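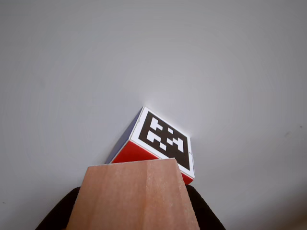
Agata Russo
Contributing writer

My uncle Jihad Shboul kept his enlarger in the laundry room, on a shelf over the dryer, and for most of my childhood I thought every house smelled faintly of fixer. When he moved to a smaller apartment last December he handed me the whole setup in three boxes, along with a shoebox of negatives and a warning not to sell the lens.

I did nothing with any of it until Sawsan Rawashdeh told me about Hitirar, the shared darkroom she opened above a tile shop. It has 4 enlargers, one deep sink, and a radio that only gets one station (you learn to like accordion music, or you bring earplugs). Members pay by the hour and wash their own trays, and there's a stern little talk for anyone who leaves a drip on the counter.

Sawsan started me on a negative of my aunt at a picnic table, squinting, with a paper plate in her lap. It's a thin negative, badly underexposed, and my first test strip came up as gray as dishwater. "Harder filter, less time, and stop hovering," she said, and went off to help Yara Najjar, who was printing a whole wall of tugboats. I stopped hovering. The fourth print had a real black in the shadow under the table, and I carried it around the room like a kid with a report card!

There are 476 negatives in the shoebox, which Jihad numbered by hand in a school notebook, and I've printed 122 of them since spring. Plenty are dull. He was very fond of parked cars, and he went through a long spell of photographing the same drainage canal in every kind of weather. But I find I'm printing the canal ones too - there's one in fog, with the far bank just barely holding on, that took me two evenings and more paper than I'd care to admit.

I took that one to him in an envelope. He put on his reading glasses, held it near the window for a good long while, and asked me what grade of filter I'd used. Then he told me the left corner needed another three seconds, so I'm going back tomorrow evening to burn it in.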